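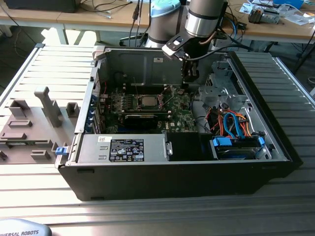
Eliécer Restrepo starts every visit at Cliltamska the same way, with a single sheet of paper. It lists what has to be true before an arm is allowed to work over an open computer. I had asked to see how the shop runs its disassembly and reassembly cell, mostly because we are writing our own rules at Revititz and I did not want to start from a blank page.

The sheet has 20 lines. Most are about people, not the robot. Who can press start, who can clear a stop, who signs for the fixture. Restrepo told me the first draft was four times as long and operators stopped reading it, so in December he cut it down and moved the rest to a binder.

A few of the lines I copied out:

- Power cord out of the tower and out of the room before the side panel comes off.
- Nothing goes on the table that is not on the job card.
- Speed is held at the teaching limit any time a person is inside the tape.
- A change to a gripper finger means a new risk assessment, even if the new finger is the same shape.

The last one caused some argument, he said. The fingers are small and get swapped often. His view is that a finger is the part most likely to meet a hand, so it gets the paperwork.

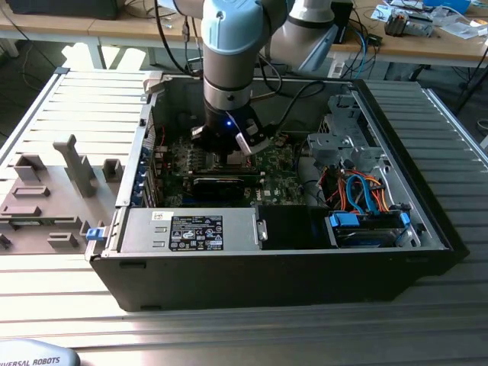
Cliltamska, 22 January 2022

I watched from behind the tape for most of the morning. The work is done on desktop towers laid on their sides, open face up, on a grooved aluminum table. The grooves matter for the rules, as fixtures can be bolted down where the drawing says and checked against it. At the start of a shift the operator tries each fixture by hand and initials the card.

Cables get their own section in the binder. Loose wiring inside a case is treated as a snag hazard, and the program has to include a clear path in and out for each part. If the path can't be kept clear, the step goes back to a person. Restrepo showed me the log of those steps. There were 548 entries, and he reads them all.

Processors are handled under a separate procedure, written with help from Warraich, the shop that supplies their test boards. The chip is held by its edges. Force is capped in the program and again in the gripper settings, and both numbers are written on the card so that one can be checked against the other.

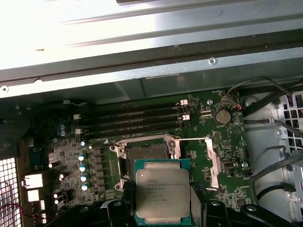
The procedure also says that the arm must stop above the socket and wait for a confirmation before it goes down. It costs time. Over a batch of 300 boards the wait adds up to nearly 2 hours, and the production side has asked more than once to drop it. So far the answer has been no. Bent pins were the most common damage before the pause went in, and a bent pin usually means a scrapped board.

I asked about static. Wrist straps are required for anyone touching a board, and the gripper fingers are tested for resistance on the same schedule as the straps. We had left the fingers out of our draft completely, so that went straight into my notes.

The stop test came next. An operator runs it with the arm inside a case, on the reasoning that this is where a bad stop does the most harm. The rule asks for the arm to hold position and keep its grip. Opening the gripper on a stop is not allowed, because a dropped part can end up under a card or in the fan housing.
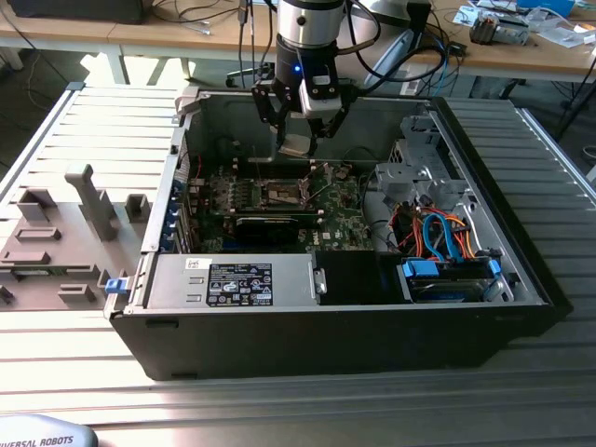 Getting the arm back out after a stop is the part I found least settled. The binder says to move straight up at low speed, by hand control, with a second person watching the cables. Two operators I spoke to do it slightly differently, and Restrepo agreed that the wording needs work. He is comparing it with the text used at Emell, where the second person also holds the enabling switch.

What I am taking back to Revititz:

- The one-page sheet, with our own line for lighting.
- Resistance tests for the fingers.
- Both force numbers on the card.
- A written way to retract after a stop — ours currently says "with care."

Restrepo has offered to read our draft once it is down to a length someone would read standing up. It is at eleven pages now.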